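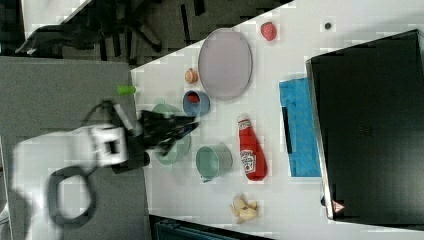 食器の貸出と返却について(スレッド)

ミムリー生活文化資料室 > お知らせ > 投稿 > 7月

【1】ミムリー生活文化資料室では、7月より日用食器の館外貸出を開始いたします。対象は、レストレポ地区の家庭で使われてきた皿、鉢、湯呑などの普段使いの器です。貸出を希望される方は、以下の投稿をご確認のうえお申し込みください。

【2】貸出の対象となる器は100点です。いずれも当室が複数所蔵する型に限っており、一点のみの資料は引き続き館内での閲覧といたします。目録は受付にて配布しております。

【3】お申し込みは、学校、公民館、読書会などの団体に限ります。一団体につき一回3点まで、期間は2週間です。延長をご希望の場合は、返却日の前日正午までにご連絡ください。

【4】釉薬の表面に細かいひびのある器は、水分や油分が染み込みやすくなっております。展示や写生にはお使いいただけますが、飲食には使用しないでください。該当する器の箱には青い札を付けております。

【5】洗浄は原則として当室で行います。やむを得ず汚れを落とされる場合は、ぬるま湯と柔らかい布をお使いください。食器洗浄機、漂白剤、研磨剤の使用は固くお断りいたします。

【6】楕円の大皿は、縁だけを持って運ぶと負荷が偏ります。両手を底に添えてお持ちください。鉢を重ねる際は、必ず付属の薄紙を一枚ずつ挟んでください。
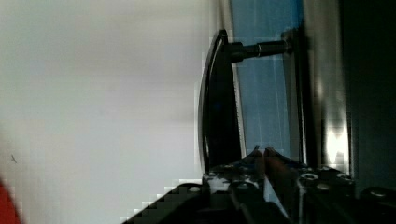
ミムリー資料室だより 第41号 2頁

【7】本号には、学芸担当メルセデス・サンチェスによる「鉢の深さと汁物の変遷」を掲載しております。同じ窯の鉢でも、時代が下るにつれて浅いものが増えた経緯を、家計簿と献立の記録から論じたものです。

【8】あわせて、オット・ヴァシリアウスカス氏より寄稿をいただきました。ウレクス窯の閉窯前後に作られた湯呑について、高台の削り方の違いから制作時期を推定する内容です。図版は次号に分けて掲載いたします。

【9】訂正がございます。前号の目録で、シルキエ通りの旧家より受贈した小鉢を「灰釉」と記載いたしましたが、正しくは「灰白釉」です。関係の皆様にお詫び申し上げます。

【10】万一、器が破損した場合は、破片をすべて元の箱に納め、速やかにご連絡ください。接着剤による補修はなさらないようお願いいたします。通常の使用による破損について、費用のご負担を求めることはございません。

【11】受付時間は午前10時から午後4時までです。正午からの1時間は窓口を閉めております。箱の受け渡しは正面受付のみで行い、郵送での貸出は承っておりません。

【12】資料室だよりのバックナンバーは、閲覧室の入口脇の棚に置いております。第3号は在庫がございませんので、複写をご希望の方は受付にお申し出ください。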